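Section 2: Setting up your character page

Hi again! Ruba Salameh here, still in charge of the Clelto roleplay group's member guide. You've got your login by now, so let's get your first original character (OC) onto the site. I've done this for my own kids Otard and Vokau (grumpy moth, cheerful eel) and I still mess up step 4.

1. Click New Character and type the name. Check the spelling first! Names lock once you save, and I'm the one who has to unlock them.

2. Pick a species. If yours isn't on the list, choose Other and type it in the box.

3. Write the short blurb. You get 300 characters, spaces included, and it's what shows up in the gallery.

4. Fill in Personality and Backstory. These are two separate boxes, and if you paste everything into the first one the page cuts it off.

Note: flaws are great. My moth holds grudges for years and he's the one people keep asking to roleplay with.

5. Add relationships. Type the other character's name and wait for their owner to say yes.

Caution: please don't write somebody else's character as your rival, sibling or sweetheart before they've agreed. We had a whole mess over this in August.

6. Upload your reference art. Anything over 75 percent on the size bar loads really slowly on phones, so shrink it a little.

7. Hit Save, then Publish. Save alone keeps the page hidden (yes, I waited two days for comments on a hidden page).

If you get stuck, post in the Tarawneh thread and I'll come find you.

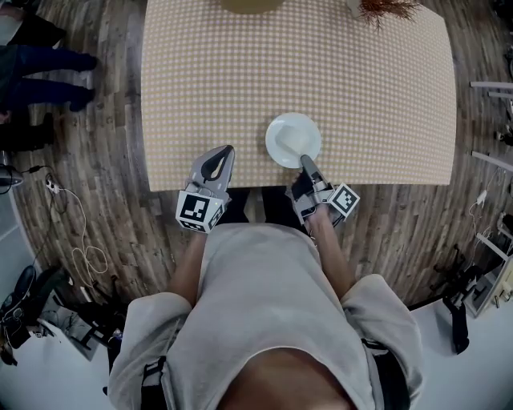
Oh, and you can edit everything except the name as often as you like, so go ahead and publish even if the backstory is only half done!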